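**Why your packaged buns go stale before the date – a thread**

1/
Most complaints about individually wrapped buns come down to water. It moves from crumb to crust, from filling to crumb, and through the film. The date on the pack assumes all three stay within limits.

2/
I rework shelf-life sheets for a small bakery supplier in Flencombe. Same questions every May, when the storeroom warms up. Putting the answers in one place.

3/
Single-wrapped, clear film, on a table with a patterned cloth. The usual case.
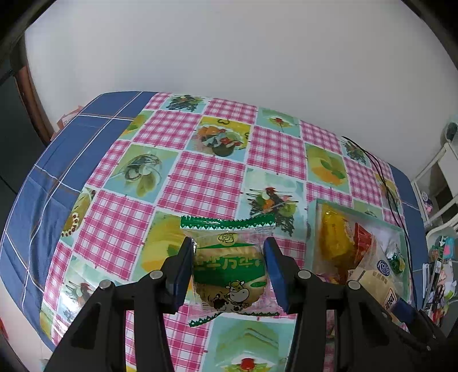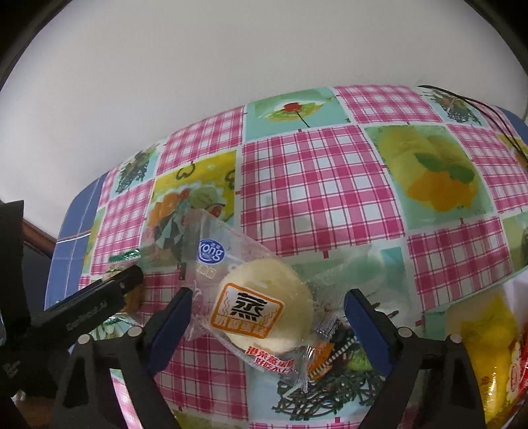 4/
Staling and drying are separate processes. A bun can go firm with no measurable loss of weight. The starch re-orders itself as it cools and keeps doing so for days. Film does nothing to stop that.

5/
Starch re-ordering is fastest a little above freezing. A fridge is therefore the worst place in the house for plain bread. Cupboard or freezer. The exception is anything with fresh cream or custard, where safety comes first and you accept the firmer crumb.

6/
Warming reverses a good part of it. Take the bun out of the film, cover it with a damp cloth, short burst in the microwave or a few minutes in a steamer. It firms up again on cooling, usually harder than before, so only warm what you will eat.

7/
Films. Polypropylene is the common clear one: crisp, shiny, good against water vapour, poor against oxygen. Polyethylene is softer and seals at a lower temperature. A coated or laminated film handles oxygen better and costs more.

8/
The seal leaks before the film does. A crease running through the end seal is enough. So is a crumb caught in the jaws. On a flow-wrap line the usual causes are jaw temperature, dwell time and product sitting too close to the cut, in that order.

9/
Crude seal test at home: hold the pack under water and squeeze gently. A stream of bubbles means a leak. One or two bubbles clinging to the outside is trapped air and means nothing. Dry it and eat it, the test has no effect on a sound pack.

10/
We had a batch, 2301, with complaints of mould well inside the date. The recipe was blamed for a fortnight. It was the back-end seal. Leakers ran at roughly 11 in every tray of 60, all from one lane. Jaw cleaned, spring replaced, no further complaints on that lane.

11/
Mould needs available water, oxygen and a spore. Baking kills the spores on the bun. Nearly all of what grows later lands during cooling. If you pack warm you also get condensation inside the film, and then you have wet spots for it to land on.

12/
So: cool to the core before wrapping. A crust at room temperature tells you very little. Probe the middle. We use 3 buns per rack – top, centre, bottom – and the centre one is always last.

13/
Fillings. Bean paste, jam and custard hold water at different strengths. If the filling is wetter than the crumb in water activity terms, you get a gummy ring where they meet. More sugar in the filling brings it down. So does a longer cook.

14/
The little sachets. Most are iron powder and take up oxygen. Some give off ethanol vapour, which slows mould and also makes the crumb seem softer. Silica gel in a bun pack is a mistake, it pulls water out of the product. Don't eat any of them.

15/
Asked already: does the printed zigzag edge matter? The cut does. A straight-cut edge is hard to start by hand, a serrated one gives you a notch at every tooth. It has no bearing on shelf life provided the seal sits well behind it.

16/
Freezing in the original film is fine for a few weeks. Beyond that put a second bag round it and press the air out. Thaw with the wrapper still on, so the condensation forms on the outside.

17/
Next thread is on water activity meters and why the cheap ones drift. Calibration salts, sample cups, how long to wait for a reading. I need to finish the comparison table first.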